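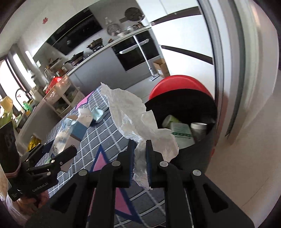 Clearing and sorting at Woltgate: frequently asked questions
The sorting rules at Woltgate apply to all 231 flats and cover everything that leaves a kitchen or living area as waste, whether by the chute, the bin store or the monthly collection. Most queries concern small mixed packaging. A single kitchen bin with a flip lid, such as the red-lidded one by the fridge, can easily end up holding a paper cup, a printed carton and a cylindrical container, and under the current rules those three may belong in different streams. The answers on this page were last revised on January 12, 2020 and replace the sheet issued in December.

Which streams are in use?
Four: paper and card, plastics and metal, glass, and residual. Food waste is collected separately in the blocks that have a caddy point (A, B and D). In block C it goes into residual until the caddy point is installed.

What size of bin should I have in the kitchen?
The chute hatch accepts a tied bag from a 30-litre bin. Bags from a 60-litre bin don't pass the hatch when full and have to be carried down to the store. One 30-litre bin for residual and one open crate or bag for everything dry is the arrangement we suggest. Flats with a narrow gap beside the fridge should measure with the lid open as well as closed.

Do used tissues count as paper?
No. Tissues, kitchen roll and napkins go in residual in every case, used or unused. The fibres are too short to be recovered and the paper mill rejects loads containing them. The same applies to wet wipes, which are often not paper at all.

Where do paper cups go?
Residual. Most have a plastic lining. A cup marked as unlined can go in paper and card if it's empty and dry. If you can't find a marking, treat it as lined.

And small cartons?
Plain or printed card cartons go in paper and card once flattened. Remove any inner bag, tray or blister first. Drinks cartons with a foil or plastic layer go in plastics and metal. To tell them apart, tear a corner: card tears with a furry edge, a laminated carton stretches or shows a film.

Foil packets and crisp-type bags?
Use the scrunch test. Crush the packet in one hand and let go. If it stays crushed it is metal foil and goes in plastics and metal. If it opens out again it is metallised film and goes in residual. Gold, silver or pale blue colouring on the outside tells you nothing about the material. Pouches with a spout are residual.

What about the bottles on the table?
Empty it, replace the cap, and put plastic bottles in plastics and metal. Water bottles may keep their label. Full-length shrink sleeves should be taken off where there is a perforation; where there is none, leave the sleeve on. Glass bottles go to the store by hand and must never go down the chute. A tall dark bottle could be either, so check by tapping it before you decide.

The label is in a language I can't read. How do I sort it?
Ignore the text and look for a symbol. Most packaging carries a recycling mark or a bin mark, usually low down on the back near the manufacturer's details. If a triangle with a number is present, 1, 2 and 5 are accepted in plastics and metal and the rest are residual. If only a bin figure is shown, it is a litter reminder and does not identify the material, in which case go by feel and shape: a rigid bottle with a screw cap is accepted.

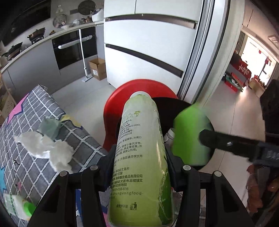 Label with dense Chinese text. The small recycling or bin symbol sits beside the text at the lower edge.

Should I keep the label for any reason?
Only if the contents are still in use. Storage instructions and production details are printed on the bottle and are lost when it is decanted. Marcelino Cordeiro in the site office asks residents who decant to photograph the label first. Unidentified liquids can't be accepted at the store.

Can half-full bottles be put in the bin?
No. Liquids leak in the chute and contaminate the paper stream below. Drinks go down the sink. Cooking oil goes into a sealed jar and then in residual, up to 300 ml per bag. Larger amounts should be taken to the oil drum in the store, which is emptied on the same day as glass.

In what order should a table or sofa be cleared?
The order below keeps handling to a minimum.
1. Tissues and wrappers, straight into residual.
2. Empty packets and cartons, onto one corner of the table for testing or flattening.
3. Bottles, stood upright. Small ones lying on a sofa cover should be checked for a closed cap before they are moved.
4. Cloths, sorted into wash and keep.
5. The cover or tablecloth itself, shaken out over the bin or the balcony tray and not over the floor drain.
Step 5 is often left out. A patterned check hides crumbs well and the cover should be shaken whether or not it appears to need it.

Are cleaning cloths waste?
Cotton and microfibre cloths are washable and should be kept apart from disposable ones. Yellow and grey cloths that have only been used for dusting can be washed together at 60 degrees. A cloth used for oil should be dried flat outside before it is washed or thrown away. Worn-out cloths are residual. The textile bank takes clothing and bed linen only.

Can I keep a cardboard box on the floor as a paper bin?
Yes, within the flat. An open box next to the kitchen units works well for dry card and can go down with its contents when full. Keep it clear of the oven door and of any upright vacuum cleaner, which needs free space at the base if it is to stand without slipping. Boxes may not be left on the landing at any time, including the night before collection.

Do plastic stools and cushions count as bulky items?
A plastic stool is bulky and needs a booking. A seat pad or cushion that fits in a tied bag is residual. Pot lids and pans without plastic handles go in plastics and metal. Pans with fixed plastic handles are bulky. Selorm Issahaku takes bulky bookings on weekday mornings, and one booking covers up to four items.

Do paper decorations go in paper?
Plain coloured paper does, including paper cuts, provided the adhesive tape has been removed. Flocked, glittered or foil-backed decorations are residual.

My bin liner was left behind in the store. Why?
The collection contractor, Skostico, leaves any bag showing the wrong contents through the side and attaches a tag. The codes are P (paper contaminated), G (glass found), L (liquid) and W (overweight). Re-sort the bag and put it out again. Two L tags in a quarter are passed to the block manager, who is Dragica Kelmendi for A and B and Everaldo Portela for C and D.

Are clear liners required?
For plastics and metal, yes. Residual may go in any colour. Clear liners can be collected from the site office, one roll per flat per quarter.

An item isn't covered on this page. What now?
Put it in residual if it is smaller than a shoebox, and ask the site office if it is larger. Batteries, bulbs, medicines and anything with a plug are excluded from all four streams and have their own page.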